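4. Pattern and surface in the Lirska comedies

4.1 Material and selection

The comedies produced by the Lirska studio are usually discussed for their dialogue and for the speed of their editing. The rooms in which they take place have received much less attention. In this section we look at one small element of these rooms, namely the printed surfaces: wallpaper, curtains, tablecloths, bedding and floor coverings. Our question is whether the pattern of a surface follows the character who lives with it, or whether it follows the genre of the scene.

The corpus consists of 16 feature films, all held in the Wibisono collection in complete prints with the original sound. We left out the studio's musicals, where the decoration of the stage numbers obeys other rules and would have disturbed the comparison. We also left out one comedy of which only the second half survives. Shots taken outdoors were not considered, even when a window with a curtain can be seen in them.

Every interior shot with a readable printed surface was entered in Furik, the annotation program which we described in Section 3. This gave 1558 shots. Each of them received one code for the type of pattern (plain, striped, checkered, floral, pictorial) and one for the tone of the scene (comic, neutral, serious). The two authors coded separately and then compared their lists. Where we did not agree, we watched the whole scene again and discussed it, and in the few cases where this did not help the shot was given the code "mixed".

4.2 Checkered and pictorial surfaces

The checkered surface is the most stable sign in the corpus. It belongs to kitchens and to cheap restaurants, and it appears in comic scenes much more often than in serious ones. When a serious conversation must be held in a kitchen, the set is often changed a little: a plain cloth is laid over the table, or the camera is put so high that the table disappears. We do not want to claim that the decorators had a written rule for this. The production papers say nothing about it, and habit may be enough as an explanation.

Pictorial patterns are a more difficult group. By pictorial we mean a print with small recognisable figures, such as animals, ships, clouds or stars. In the earlier films these prints are kept for children's rooms. Later they move into the rooms of adults, mostly of young men who refuse to marry or to find work, and the joke depends on the viewer noticing the print before the character enters. The Cilton trilogy uses this method in all its parts, with a bedspread of sailing boats that follows the hero from his parents' house to a hotel.

A practical problem was the surface which carries both types at the same time. A checkered ground with figures printed over it can be read as checkered from far away and as pictorial in a close shot. The rainbow and the two smiling clouds on the pink-and-white checks of Figure 2 show the kind of combination we mean, although it does not come from the films. We decided to code such surfaces as pictorial whenever one figure could be recognised without stopping the film, and as checkered in all other cases. Lettering was not treated as a figure.

Figure 2. Pictorial print on a checkered ground. 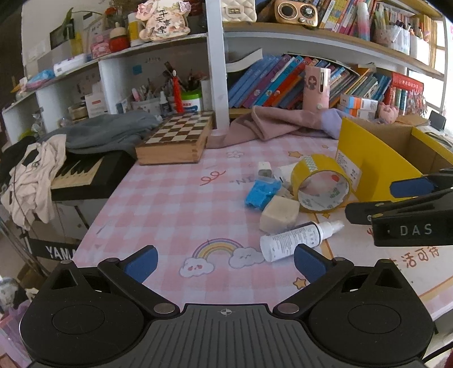
4.3 Limits of the coding

The first limit concerns colour. Most of the films are in black and white, so a strong red check and a pale pink one may look the same in our material. For this reason colour is not a category in the tables, and we mention it only where a colour print exists.

The second limit is the length of the shots. A curtain seen for a moment behind a closing door counts in our system as much as a tablecloth that stays in view during a whole meal. We tested another method on the first reel of each film, in which every shot was weighted by its duration. The order of the pattern types remained the same, but the distance between floral and striped surfaces became smaller — a result that should be kept in mind when reading Section 5.

Finally, the same cloths were used again in different productions. The studio kept its textiles in one store, and at least one striped curtain can be followed through several films with different decorators. A repeated pattern can therefore be a matter of economy, and we have tried to be careful with interpretations that rest on a single object.

Related articles
Doors, stairs and timing in studio comedy
The restaurant set before colour
Annotating long films with Furik: a short report
Catalogue notes on the Wibisono collection
What the props store remembers: textiles at Lirska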